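Home | Showrooms | Galleries | Small Spaces | Contact

The Long Room at Skorkow: A Furniture Floor Worth Getting Lost In

February
By the Small Spaces desk
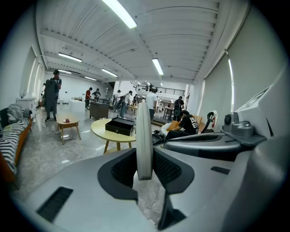

Gallery No. 3

I have a real weakness for big, bright rooms full of furniture, and the long room at Skorkow is my favorite kind. It goes on and on! You come in at one end, look down past the sofas and the cabinets, and realize you're going to need a lot more time than you planned (I gave myself an hour the first time and stayed until they were turning things off).

The ceiling is white and corrugated, with white beams running across it, and rectangular fluorescent lights hang all the way down the room. I know fluorescents get a bad name, but with daylight coming in from the tall windows along the left wall, the whole place feels open and cheerful. The floor helps too. It's a polished gray marble, and it picks up the lights so nicely that I keep looking down when I should be looking at the chairs.

The piece I'd take home tomorrow is the sofa near the windows, wooden frame, black-and-white striped cushion. Stripes can be a lot in a small living room, but on a plain frame like that they look crisp and a little bit beachy, and I think they'd get along with almost any rug you already own. There's a gray backpack sitting on it with a dark bag beside it, and I have to say that's how every sofa in my own home looks by four in the afternoon.

In front of it is a small square side table with tapered legs, also wooden. I love a little table like this! It can sit by a couch all week, then go next to the bed when company comes. Mine at home has held plants, a lamp, a sewing machine and one very heavy birthday cake. If you're shopping for one, take a tape measure and check it against the arm of your sofa, and give the top a gentle push at each corner to see if it rocks.

Behind the sofa there's a low white cabinet. Low storage under a window is something I recommend to everyone who writes in. You keep all the light and you get a place for board games, extra blankets, and the good tablecloth. Leave a hand's width behind it if you have long curtains.

Farther back, out in the middle of the floor, a dark brown wooden cabinet and a white pedestal stand near each other, and what a good pair of colors. I came home wanting to try the same thing in my hallway: one dark, serious piece and one plain white one close by, with maybe a fern on top. A person in a red shirt is standing right by them, and now I want something red in that hallway too.

A few notes if you go. Wear comfortable shoes, bring your room measurements on paper (doorways and stair turns included, please), and walk the full length once before you sit on anything. Then go back to the pieces you still remember. I like mornings best for checking wood colors by the windows. Take a cushion cover or a paint chip along and hold it up in the daylight, then carry it to the middle of the room and look again. My "warm gray" turned out to be quite purple, and I was very glad to learn that before I bought the second gallon.

More from the galleries
Kurek: Side Tables for Tight Corners
Firora: A Reading Nook in 200 Square Feet
Gokberg: Striped Cushions, Three Ways
1,000 Buttons and One Very Patient Headboard
Low Cabinets Under Tall Windows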